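Pletum workshop releases build notes for its hand-held gripper pair

FOR IMMEDIATE RELEASE

Members of the Pletum shared workshop in Asberg have finished a pair of hand-held grippers and are publishing the full build notes in January. The notes cover the printed parts, the wiring, the marker mounts and the table exercises used to try the tools out. They are free to download and can be copied, changed and passed on, provided the workshop is named.

The project is called Wasama. It was started by Tania Pathirana, a member of the workshop, who wanted a tool for recording how people handle ordinary kitchen things. A person holds one gripper in each hand and does a task in the usual way. The recordings are later used to teach a robot arm the same movements. The arm itself is a separate build and is not part of this release.

"I had been trying to steer an arm with a games controller and it was slow and miserable," said Pathirana. "Picking up a cup took me longer than drinking the tea. With these you squeeze the handle and the fingers close, and most people get the idea in a minute or two."

The published design is the second full version. The first was heavier at the front and tired the wrist, and the finger linkage had too much play in it. For the second version the battery was moved out of the handle and into a belt pouch, with a cable running down from the back of the tool. The housing was redrawn so that it prints without supports on a mid-sized home printer.

Each gripper is made from 34 printed parts. The longest single print takes 13 hours and the rest can be done over a few evenings. Builders will also need a soldering iron, a set of small hex keys and a fine file for cleaning up the finger slides. No metalwork is needed. The parts list gives sizes and lengths only, so that people can buy from whichever supplier they already use.

The marker mount has been the part most often asked about by other workshops. It is a cube that sits on top of the tool and carries a square black-and-white pattern, which the tracking software uses to work out where the gripper is and which way it is pointing. The pattern must be printed on matt paper. Glossy paper catches the ceiling lights and the software loses it. The notes include a sheet of patterns at the right size, to be printed at 100 per cent with page scaling switched off.

Help with the finger linkage came from Esfahani, a small repair shop in the same street, which lent the workshop a drill press and gave advice on springs. The spring now used is softer than the one in the first version and can be changed without taking the housing apart.

The notes set out 17 table exercises, starting with lifting and setting down a cup and going on to pouring, folding a cloth and passing an item from one gripper to the other. Pathirana said the passing exercises were the hardest to get right.

"Two people can do it with one gripper each, and that is how I would start," she said. "You learn to wait for the other person. When you try it alone with both hands you let go too early."

The exercises do not call for special equipment. Any steady table will do, and a patterned cloth may be left on it. Kettles and pans should be used empty and cold. The grippers are not suitable for hot liquids, knives or glass, and they should not be used by young children.

There are some known faults. The left-hand trigger sticks if the slide has not been filed flat. The cable can catch on a sleeve, and a clip for this is being drawn up. The software does not yet give a warning when a marker has been out of view for too long, so recordings need to be checked afterwards. Corrections from other builders will be added to the notes as they come in.

The workshop will hold an open bench every Monday evening for anyone who wants to try the grippers or bring along a half-finished pair. There is no charge and no need to book. Printed parts can be made on site for the cost of the filament.

Press contact: Tania Pathirana, Wasama project, Pletum shared workshop, Asberg. Files and a larger copy of the photograph can be requested from the same contact.

Wasama grippers at the table, with a kettle and a small cup set out on the checked cloth.
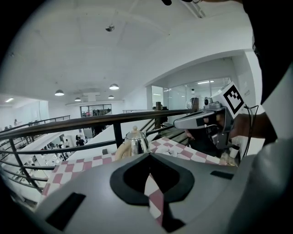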